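Finger Pad Care on the Kikia Cell: Frequently Asked Questions
Last updated 10 September 2023 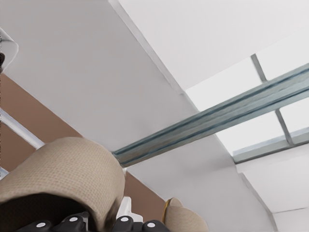
These answers cover the fabric-covered finger pads on the Kikia handling cell, in the simulated model as well as on the machine. For wiring faults and arm calibration, use the Gajdoš service manual.

How often should the pads be inspected?
Every 3,000 cycles, and after any collision stop. Look for pulled threads and flat spots near the tip.

When do they have to be replaced?
At 4,000 cycles, or earlier if the weave has opened anywhere on the gripping face. Change all the pads on a hand together. A new pad next to a worn one shifts the part off center when the hand closes.

Can the covers be washed?
No. Brush them with a dry nylon brush. Water gets into the backing and the cover loosens on its core. Solvent damages the adhesive.

What position should the hand be in for a pad change?
Pointing up, fingers open, arm in the SERVICE pose. Lock out the cell first. The pose can be called from the Cornano pendant under Maintenance > Tooling.

How is a new pad seated?
1. Remove the retaining screw and pull the old pad straight off.
2. Wipe the core. Leave no old adhesive on the shoulder.
3. Push the new pad on until it stops, with the cover seam facing away from the part.
4. Fit a new screw and tighten to 2 N·m.
5. Open and close the hand 20 times at low speed, then check the screw again.

Does the grip need to be taught again afterward?
Only the closing offset. Run the Pad Zero routine, which takes about 2 minutes. Stored pick points are not affected.

The simulated hand closes farther than the real one. Which setting is wrong?
Usually pad thickness. The Brarier model ships with the thickness of a worn pad. Enter the value printed on the pad packet and reload the tool file. If the gap remains, compare the finger stroke limits in the two controllers.

The hand reports "part lost" with new pads. What should be checked?
Run Pad Zero again. If the fault returns, inspect the seam position; a seam on the gripping face reduces contact. Do not raise the grip force to clear the fault.

Can pads from the older hand be used?
No. The core diameter changed with the March revision. Older pads will slide on but will not lock.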